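Florkutbridge Township Party Organization
Minutes of the Regular Meeting, September 12, 2020

The chair called the meeting to order with 18 members present. The minutes of the previous meeting were approved as read.

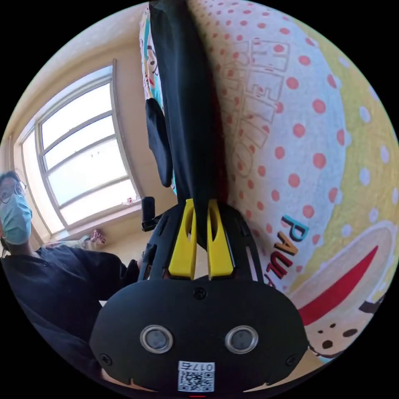 Black housing with sticker, room view.

Campaign report: The Pritanard precinct has returned 185 voter contact cards. Two walk lists are still outstanding. Members discussed the deadline for absentee ballot requests and agreed to mail a reminder to households in Donel.

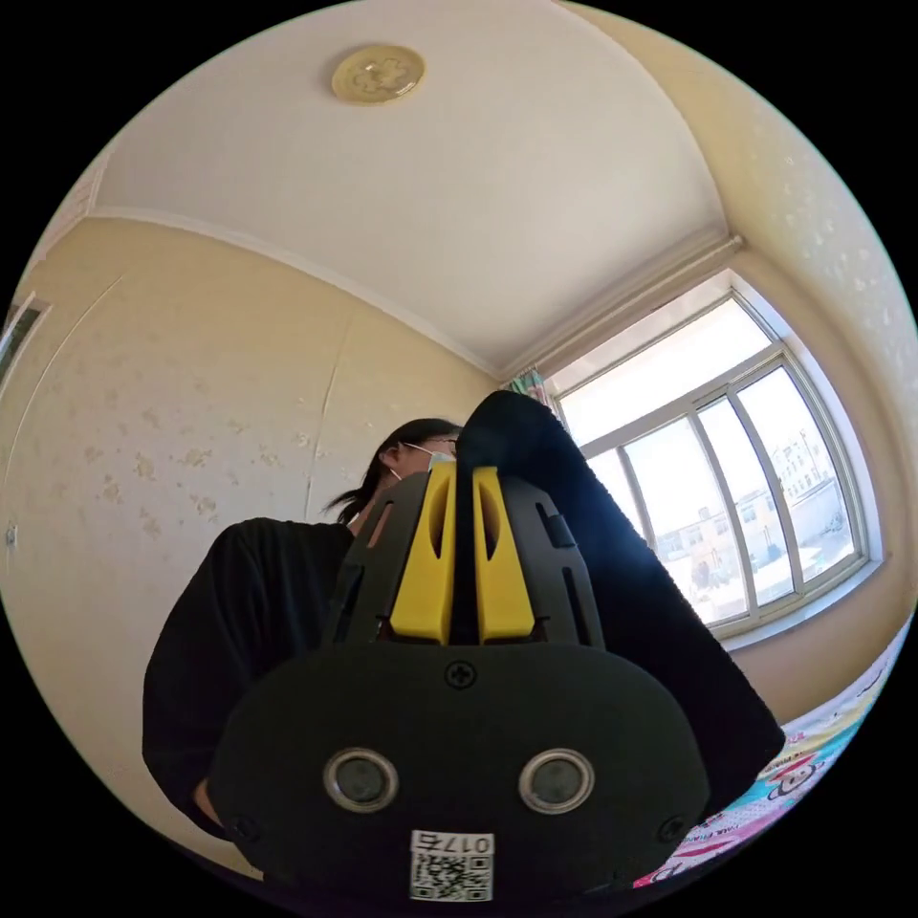
Yard sign distribution was reviewed next. The supply stands at 60 signs, and the Vi Street precinct has asked for more. A member proposed a second color for the reorder, and yellow, as on the two slotted fingers shown, was preferred for visibility from the road. Motion carried.

The secretary read a draft letter to the county clerk on polling place hours. Members asked that the second paragraph be shortened
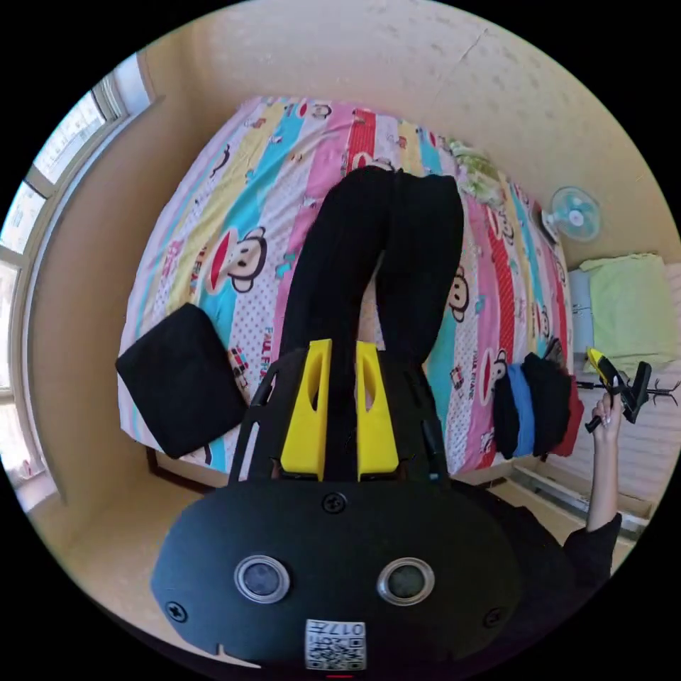
and that the letter be sent before the end of the week. Endorsement of school board candidates was tabled. Officer elections remain set for December.

Meeting adjourned.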